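Flarkemell Community Forum
Local Services > Banking and Post Offices
Thread: Proposed banking hub in the former Mosoti Building Society branch

Ewan Baxter
Members will be aware that the last bank branch on the high street is to close in February. The operator Riltura has put forward a proposal for a shared banking hub in the former Mosoti Building Society premises, with a counter for cash and cheques and a private room for appointments. The parish council has asked for written comments. I would be grateful if residents could set out their views below, as I have undertaken to pass them on.

gullow_lane
I support the proposal. The nearest alternative is the branch at Gullow, and the bus goes there every 2 hours. For anyone who pays in takings or needs change, that is the greater part of a morning.

tern61
I do not support it in its present form. The post office already accepts deposits and pays out cash for most banks. A second counter a few doors away will draw custom from it, and the post office is the service we can least afford to lose. I would ask that Riltura publish its estimate of the effect before any lease is signed.

market_row
I write as a stallholder. The post office limits the coin it will take from me in one visit, and the queue at midday is considerable. My request is that the hub accept business deposits from the first day and that it open before 9 a.m.

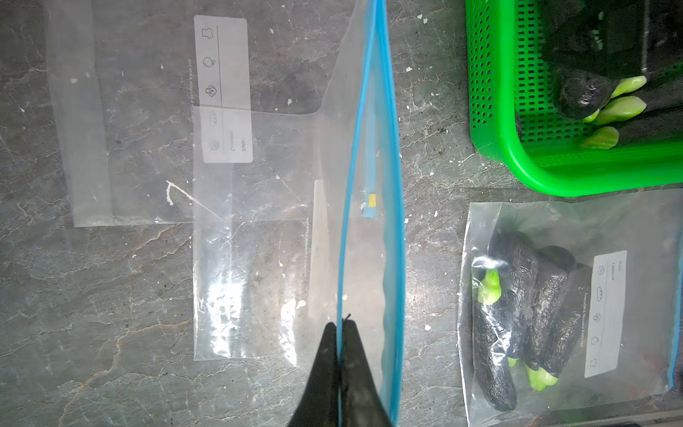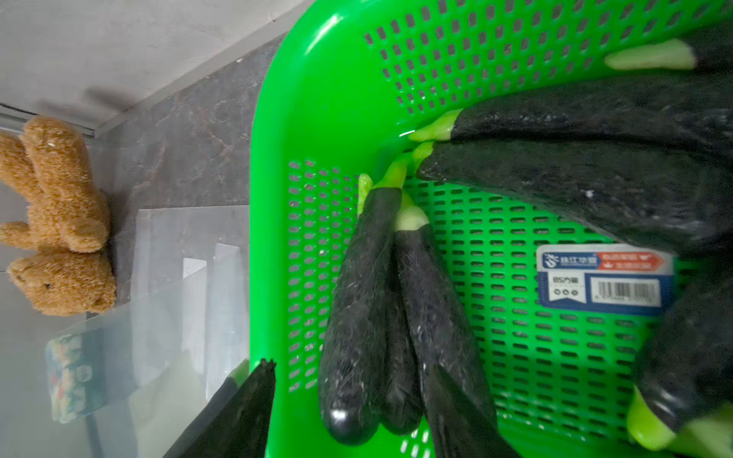

On the matter of charges, my present bank allows 400 pounds in coin each month without a fee. The consultation paper does not say whether customers using the hub would keep the terms of their own bank. I have written to Riltura on this point and have not yet received a reply.

Ewan Baxter
Thank you. The question of charges is noted and will be put in the submission. My understanding is that each bank would apply its own tariff, but I have not seen this in writing and it should not be relied upon.

tern61
With respect to market_row, the coin limit is a matter to be raised with the post office. It is not in itself a case for a new counter. Has anyone asked whether the limit could be lifted?

market_row
I asked last year. I was told that it is set nationally and that the branch has no discretion.

gullow_lane
May I add that the post office does not open accounts, deal with a bereavement or register a power of attorney. When my late husband's affairs had to be settled I made 4 journeys to Gullow. A member of staff from one's own bank, present in the town on a fixed day, would have spared me most of them. I do not accept that the two services are the same.

tern61
That is a fair point and I had not given it enough weight. I would have no objection to the appointment room. My objection is to the cash counter, and it stands.

Ewan Baxter
It would be possible to record both positions. I propose the following wording: "Residents broadly welcome face-to-face appointments. Opinion is divided on the cash counter, and further information is requested on its effect on the post office, on coin limits and on charges." Please reply if you wish to see any change.

market_row
Please add opening hours. Otherwise I am content.

tern61
I would remove the word "broadly". Otherwise agreed.

Ewan Baxter
Both changes have been made. Comments received after noon tomorrow will be forwarded separately.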